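Ticket: Second packing table - quote, parts and what we still need to decide
Status: Open, waiting on customer
Product: Konville packing cell
Opened by: Bergþóra Frandsen, Surby
Handled by: Guðlaug Steinarsdóttir, Konville customer support

Bergþóra, 9:40 am
Hello again, and thank you for being so patient with me on the phone! As promised, I'm putting it all in writing so it doesn't get lost. We have money set aside for one more packing table before the end of December, and the quote we got lists 13 lines, several of which I can't match to anything we do here. The work is small mailer boxes with a coiled black cable in each. My main worry is the table covering. We use green cloth held with clamps, and the quote has a "fixed work mat" on it that costs more than I expected. Do we need it?

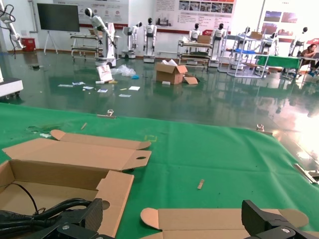
Photo: Surby packing project

I'm also unsure about line 9, spare finger pads. It says 40 pads, and I'd love to know how you got there, as we have used far fewer than that.

Guðlaug, 11:15 am
Hi Bergþóra, it was lovely talking to you too. I'll take the easy one first. The 40 pads come from our standard starter bundle, and you are welcome to cut that down. I'd keep a few on the shelf (they are slow to ship in winter), but please don't pay for a drawer full.

On the mat, I would hold off. Cloth is fine for boxes this size as long as you pull it flat at the start of the day. Wrinkles can tip a light box when the fingers close on it, and I can see a few in your pictures - nothing dramatic, but worth a minute with the clamps.
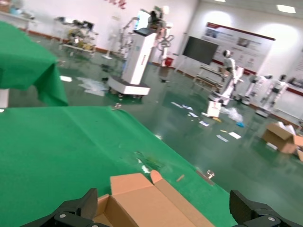 Open carton between the fingers, green cloth on the table.

One thing I would add is floor bins. They aren't on the quote at all, and with cartons and wrapping down on the floor you'll want somewhere for it all to go before a second table with wheels nearby. Any bins will do, so buy those locally.

Bergþóra, 2:05 pm
Bins, yes, point taken, and I've written that down twice. I'm attaching the two-gripper view you asked for, with the mailers open and the cords in the trays.

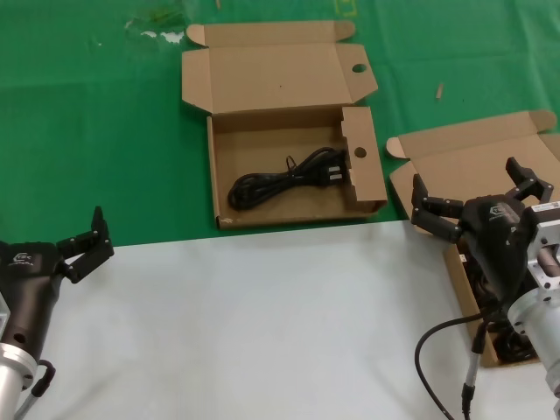

Surby, December

Montes, our other supplier, has offered us a 30 day trial on a cable tray, and Cokier makes one too. Should either go into the same budget, or is that a separate order?

Guðlaug, 3:30 pm
Separate order, please, and take the trial if it's free. Your grippers' cables run down across the pale sheet at the front, so a tray might well help, but I'd rather you tried one before paying for two. I've taken the mat off and sent revision 201 of the quote. Could you confirm the number of pads you'd like and I'll fix line 9 as well?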